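Call for Testers: Keyboard Shortcuts and Focus Handling in the Jamby Sketch Editor
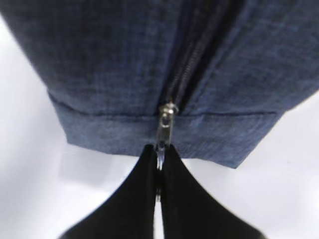
Category: Calls / Software / Paid testing

Jamby is a small interface library for people who write visual sketches and want sliders, text fields and drop-down lists without building them from scratch. It is maintained by Doltico, a software shop in Dumdale. We are looking for 14 people to test the next release before it goes out in December.

The release changes how keyboard focus moves between controls. At present the Tab key follows the order in which controls were created in code. If you add a text field late and place it near the top of the window, Tab reaches it last. The new version lets you set the order yourself, group controls into panels, and attach a shortcut key to any button or checkbox. It also changes what happens when a control is hidden while it has focus, which is where most of our open bug reports come from.

What you would do

Install the test build next to your current version. Port one sketch of your own that uses at least three kinds of control. Work through a task sheet of 12 short exercises, then write up what broke, what was slow and what you had to look up. A sketch you wrote years ago is fine, and so is messy code.

There is one remote call at the start and one at the end. The rest you do on your own time. Most people should need two or three evenings a week for four weeks.

Who can apply

You should have written at least a few sketches with buttons or text input, in Java or Python. You don't need to have used Jamby before. We would like several testers who work mainly by keyboard, and several who use a screen reader or a magnifier. Windows, Mac and Linux are all needed. We are short of Linux users with more than one monitor.

Students can apply. Current Doltico contractors can't.

Pay

Testers receive a flat fee of $290, paid after the final write-up is in. Bug reports filed with a working sketch attached are credited in the release notes under whatever name you choose, or left uncredited if you prefer.

How to apply

Send a short email through the contact form on the Jamby project page with the subject line "Focus test." Include:

Your operating system and screen setup
Which language you write sketches in
A link to one sketch, or the code pasted in
Any assistive software you use

No resume is needed. Applications close May 31, 2019. We will answer everyone, including people we can't place this time.

Questions about the older Pfister layout add-on should go to the regular forum. It is not part of this test and will not be updated for the new focus order until a later release.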